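**Re: [snack-share] baskets vs. boxes for the break room**

From: Callum Bunting
Date: April 26, 2018

Hi all,

Callum S. asked a fair question and I've been chewing on it since breakfast, so here goes (long, sorry, get a coffee).

> On the basket thing: are we really going with wire? My worry is crumbs, and the small stuff falling out through the holes. We had plastic tubs at Lightfoot and they wiped clean in two seconds. Also, how do people see what's in there if the bags are all lying flat? I don't want to buy a bunch of these and then have everything end up in a heap on the counter again like last June.
>
> – Callum Sedgwick

First, the holes. I think you're picturing those wide-gap freezer baskets, and yes, a granola bar will go straight through one of those. The mesh kind is a lot tighter. I've had a Brosura one on top of my fridge for ages and the only thing that ever got out was sesame seeds. Crumbs do get through, I'll give you that! I put a sheet of paper under mine and shake it out over the trash when it gets gross. Takes less time than washing a tub, and I never did get the chili smell out of the tubs we had.

Second, bags lying flat. Stand them up! This is my big thing and I will not shut up about it. Tall packages go in first, leaning on the far side, and then the short stuff goes in front where you can reach it. If the top of the bag pokes up over the rim, even better, because you can spot it from across the room and you don't have to dig.

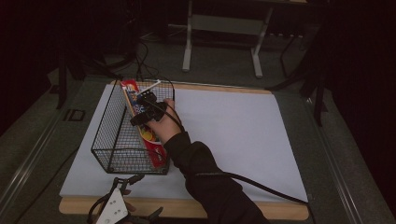
The other nice thing about standing them up is that you can tell when you're running low. With a heap you always think there's plenty, and then it's one sad bag of pretzels and a bunch of empties somebody put back. (You know who you are.)

As for size, please let's not go huge. The big Vollo bins look great in the store but they turn into a pit. A basket you can lift with one hand is plenty, and if we need more room we get a second one and split it up – salty in one, sweet in the other. I'd keep the Skomamix packets out of it altogether, they're so skinny they slide down under everything. They can live in a mug.

Open bags are the part I don't have a good answer for. Clips work if people use them, and we bought a pack of 50 and I can find two. Rubber bands maybe? If anyone has a trick that survives a real break room, please share.

On money, we've got 17 dollars left from the last round, so one basket should be fine and maybe a second if they're on sale. I can stop by the store on my way home this week. Black or white? I lean black, it hides the scuffs, but I'm not going to fight anybody over it.

Oh, and Callum, if you still want a tub for the tea bags, go for it. Those I agree shouldn't be in wire, the paper corners snag and tear.

Callum B.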